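Betreff: Re: [Multano-Liste] Busfahrt nach Villanueva im Oktober

Hallo ihr Lieben,

vor ein paar Tagen kam hier die Frage:

> Steht die Fahrt nach Villanueva jetzt fest? Und was kostet
> sie pro Nase? Ich müsste das zu Hause langsam mal anmelden.
> Und singen wir wieder das lange Stück vom letzten Jahr?

Ja, sie steht, und ich freue mich schon riesig! Der Bus hat 40 Plätze, davon sind noch acht frei, also meldet euch bitte bald. Abfahrt ist morgens um halb sieben am Parkplatz Cirkgate (ja, ich weiß, aber im Bus darf geschlafen werden). Das lange Stück lassen wir diesmal weg, dafür kommen die beiden Abendlieder wieder ins Programm, die im Frühjahr so schön geklungen haben.

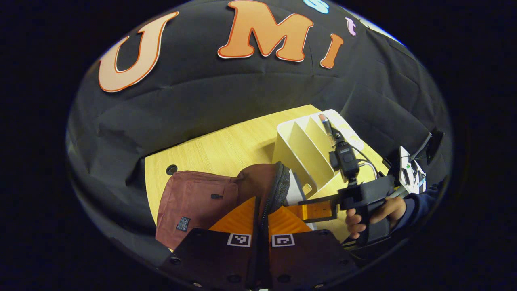

Orange Buchstaben auf schwarzem Stoff

Zum Geld: Der Bus kostet 547 Euro, die teilen wir einfach durch alle, die mitfahren. Übernachtet wird wieder in der Pension Karnus — das Frühstück dort ist ein Gedicht, und wer Pflaumenmus mag, sollte unbedingt früh unten sein.

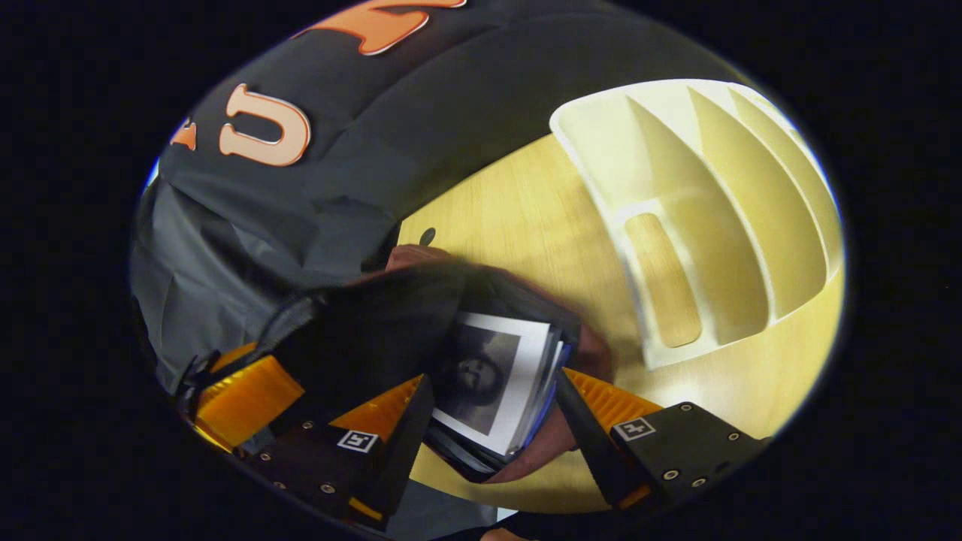
Die Noten bringt bitte jeder selbst mit, am liebsten gelocht und in der schwarzen Mappe. Die Altstimmen treffen sich vorher noch einmal extra, da hakt es im zweiten Lied bei den Einsätzen ein bisschen. Wer im Bus vorne sitzen muss, schreibt mir das am besten gleich mit der Anmeldung.

Herzliche Grüße und bis zur Probe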